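Lab Automation Short Course
Handout 6: Comparing hand-held grippers
Revised June 20, 2022

Read this before the bench session. The session compares two finger types, the Plokier ridged pad and the Vutov flat pad, on the same hand-held body and with the same wrist camera. Both sets mount on the white plates with the same screws, so a changeover should take a few minutes. Keep the old screws in the tray.

1. What we are comparing

A gripper finger has to do three jobs for us. It has to close on the object without pushing it away, hold it while the hand moves, and let go cleanly. Data sheets mostly talk about the second job. In practice the first one causes the most lost trials, especially with light boxes on a smooth desk, which slide as soon as one finger touches before the other.

The ridged pad is soft and bends around the object. It tapers to a point, so it can get under a thin edge, but the point also bends sideways under load. The flat pad is stiffer and gives a more repeatable grip on boxes with parallel sides. It does poorly on rounded items and on anything that has to be picked up from a corner.

2. The camera view

The wrist camera uses a wide lens. Straight edges near the border of the view will bow, and the corners go dark. This is normal for the lens and should not be corrected before recording. The fingers have to stay in view during the whole trial, with the tips low in the picture and the work surface visible between them.

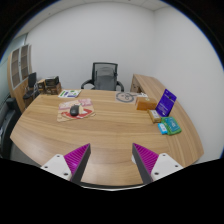 Start each trial with the fingers open and the tips pointing across the near edge of the desk. Hold still for a moment before moving in. The software takes its zero position from this pause, and a trial without one has to be thrown out – there is no way to recover the zero afterward.

Bright finger pads are easier for the tracker to separate from wood and from white walls. We tested a gray version in January and lost the tip position in 143 of 946 trials, nearly all of them over dark items such as a mouse or a chair back. The magenta pads have given no such trouble so far, but watch for packages in pink or purple tones. If the tracker jumps to a package, note it on the sheet and keep the trial.

3. Procedure

Work in pairs. One person holds the gripper and the other keeps the sheet.

Mount the fingers and check that the two tips meet when closed. If they cross, loosen both plates and start over.

Place one small box on the desk, within easy reach of the front edge. Leave the other items where they are. A cleared desk gives better numbers than any real office will.

Approach from above at a steady speed, close, lift to elbow height, hold, and set the box down again.

Do 4 trials per object, then change objects. After the last object, change fingers and repeat in the same order.

Save after each object. The Whitlock controller keeps only the last 3000 readings in memory and overwrites the oldest ones without a warning.

4. What to write down

For every trial, record the finger type, the object, and one result code: H for held, S for slipped during the lift, P for pushed away before closing, D for a bad release. Use P only if the object moved and the fingers closed on nothing. If it moved and was still picked up, write H and add a note.

Do not average across objects. A pad that does well on cartons and badly on soft packages can come out the same as one that is middling on both, and we want to see the difference.

5. Known problems

The trigger on the Skarnwood body sticks near the end of its travel. Squeeze through it. Easing off at that point opens the fingers slightly and shows up as a slip.

Ridged pads pick up dust and lose grip. Wipe them with a damp cloth between objects and let them dry.

Reading for next time: chapter on force sensing, first half only. Bring your sheets, including the ones with thrown-out trials.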